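Search this site Go

Speaker notes – Sunday session, Walden workshop

Open with the budget: $300, mostly motors. Then say I don't trust the simulator. Three months of evenings in it and I still wouldn't let Tara, our two-armed build, near a real dish.

Both views come from the simulator, one close up and one of the room. 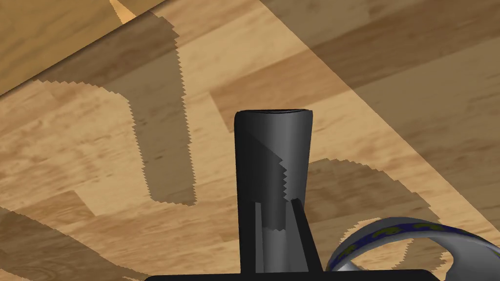
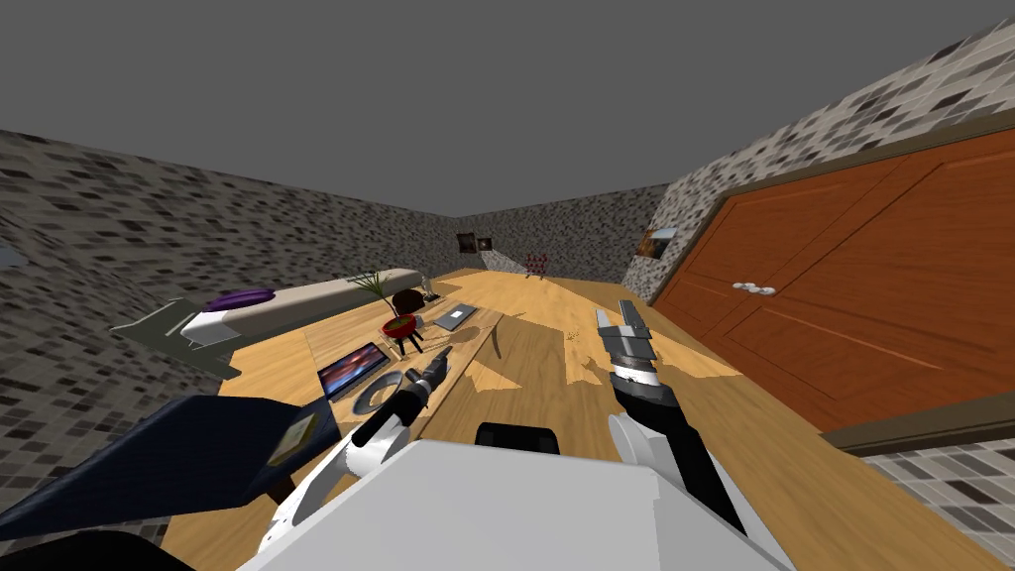
Albane Rolland objects that a bad grasp in software costs her no parts, and that we burned out enough servos before we tried it. Fair. Give her the point, move on.

My complaint is friction. We guessed it. 105 practice runs on a guess is still a guess – say this slowly.

Skip Cindari unless asked. The wrist mount slips and I have no fix yet.

Recent talks
Cheap servos, second look
Zaid Khoury on wiring
Admasu: notes from the first build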